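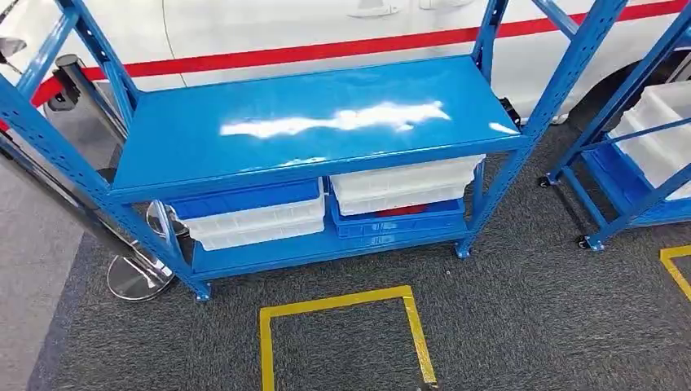
蓝色角钢货架，下层零件盒左右各一摞，蓝白相叠。

首页 数据 文档 更新记录 下载 联系
分类：仓储整理 / 货架与容器 / 表格数据

Lurkero 货架与零件盒整理记录 说明文件

概况

Lurkero 是一份关于小型角钢货架和可堆叠塑料盒的整理记录，由 Prurulari 编写和维护。全部内容是表格，共 523 条，每条记的是一摞盒子在一次整理结束时的状态：放在哪个架子、哪一层、左边还是右边、上面是什么颜色、下面是什么颜色、标签和实物对不对得上。

这份记录最早只在内部使用，用来查某个盒子上次放在哪里。后来 Vuorinen 那边也用了同样的架子和盒子，两边的表格列名不同，合并时费了不少工夫，于是重新定了列名，写了这份说明。旧表里的内容已经全部转过来，旧表不再更新。

记录范围

记录来自两处：Brusden 的展厅和 Vuorinen 的库房。展厅里铺地毯，架子和车辆放在同一片区域；库房是水泥地，架子靠墙。两处的规矩大体相同，差别写在后面“已知问题”一节。

只记放在架子上的盒子。临时搁在地上的、放在推车上的、借出去还没还的，都不进表。盒子里的零件也不逐件登记，内容栏只写大类，例如“紧固件”“线束”“卡扣”“杂项”。想查具体零件的数量，请看各处自己的领用本。

架子

架子是喷漆角钢立柱加层板，立柱上有一排排孔，层板高度可以调。常用的是蓝色的一种。层板前沿有折边，盒子抽出来时如果抬得不够，盒沿会蹭到折边，漆掉得最多的也是这里。

顶层在展厅平时不放盒子，留作操作时临时搁东西的台面，用完清掉。顶层漆面反光比较厉害，贴在上面的标签从正面很难看清，所以架号标签统一贴在左前立柱的外侧，不贴顶板。

下层离地近，放盒子。两摞并排，每摞上下两个。盒子和上面层板之间的空隙不大，再往上加一个就放不进去，硬塞会把盒沿压变形。需要放第三个的时候，先去调层板，别去掉盒子的边。

盒子

盒子是长方形塑料盒，圆角，口沿加厚，可以互相叠放。有蓝、白两种颜色。颜色本身不代表内容，这一点新来的人经常弄错。颜色只用来认位置：左摞蓝上白下，右摞白上蓝下。这样站在架子前面，一眼就能看出有没有放反。

这套摆法在表里叫“交错”。另外还有两种写法：“同色”指一摞里上下两个颜色一样，“反放”指左右两摞对调了。出现“反放”时先照实记，再把盒子换回去，换完另起一条。

白色盒子侧壁有横向的棱，标签贴在棱上粘不牢，要贴在口沿下面较平的地方。蓝色盒子用白底标签，白色盒子用黄底标签。

字段说明

架号：字母加数字。B 开头是 Brusden，V 开头是 Vuorinen。
层：从下往上数，最下面一层写“下”，最上面写“顶”，中间的写“中”。
侧：左或右，以人站在架子正面为准。
上盒颜色：蓝、白、空。
下盒颜色：蓝、白、空。
摆法：交错、同色、反放、其他。
内容大类：上盒和下盒分开写，中间用斜杠隔开。拿不准就写“未查”。
标签：符合、不符、缺失。
状态：完好、口沿变形、开裂、缺角。
整理人：只写班次，不写姓名。
备注：自由填写，尽量短。

层板高度没有单独成列。调过层板的，在备注里写“已调板”，并注明离地高度，单位用毫米，例如“已调板，300”。

填写方法

整理在每周日闭馆以后做，从 B 区最里面的架子开始，按架号顺序往外走。先看，再填，最后动手。顺序不要反过来，先动手的话原来的状态就没法记了。

上面的盒子可以直接看。下面的盒子要把上面那个端开，确认里面的东西和标签是否一致，不能只隔着口沿的缝隙往里瞧。缝里能看到一点颜色，不等于知道里面是什么。以前有几条记录就是这样填的，后来核对时改成了“未查”。

端下来的盒子放在顶板上，不放在地毯上。盒底沾的毛絮会带到下面那个盒子里，清理起来很麻烦。架子旁边停着车的时候，从离车远的一侧抽盒子，转身之前看一下盒角。

脚垫也顺手看一眼。角钢架的脚比较小，压在地毯上时间久了会陷下去一块，架子挪动以后要重新推一推，确认不晃再放盒子。晃的话在备注里写“脚不平”。

常用筛选

要找该换的盒子，筛“状态”不等于“完好”。要找标签问题，筛“标签”等于“不符”或“缺失”，再按架号排序，这样走一圈就能补完。要看某个架子的变化，按架号筛出来后看记录序号，序号越大越新。

表格存成逗号分隔的文本，编码是 UTF-8。用电子表格软件打开时，架号一列请设成文本。内容大类里有斜杠，个别软件会把它当成日期，导入时注意。

已知问题

一、Vuorinen 的早期记录没有区分左右，合并时统一填了“未记”。这部分记录大约 300 条里占多少没有单独统计，筛选时请把“未记”排除在外。
二、Vuorinen 的库房有 4 层的架子，中间两层都写成了“中”，光看这一列分不出是哪一层。备注里有的写了，有的没写。
三、“杂项”这个大类用得太多。凡是零散的小件、颜色鲜艳的堵头、单个的扎带，都被丢进了“杂项”。目前没有更细的分法。
四、“口沿变形”没有统一标准。有人看到一点弯就记，有人要等到叠不稳才记。两处之间不宜直接比较。
五、五月以前的标签颜色规定不同，当时蓝白盒子都用白底标签，所以早期的“符合”只表示文字对得上。

不适合的用途

这份表不能当库存用，也不能用来推算零件消耗。它只说明盒子在某次整理时放在哪里、外观怎样。架子的承重也不在记录之内，要放重物请查架子自带的铭牌或者问供货方。

更新记录

第 3 版：增加“摆法”一列；补填了 B 区的旧记录；“颜色”拆成上盒和下盒两列。
第 2 版：并入 Vuorinen 的表格，统一架号。
第 1 版：Brusden 展厅单独使用的版本，没有“状态”一列。

引用与反馈

在别处使用时请写明“Prurulari，Lurkero 货架与零件盒整理记录”，并注明版本。发现某条记录有误，请提供架号、层、侧和记录序号，说明原来写的是什么、应当改成什么。改动会放进下一版，原来的那一条保留，在备注里标“已更正”。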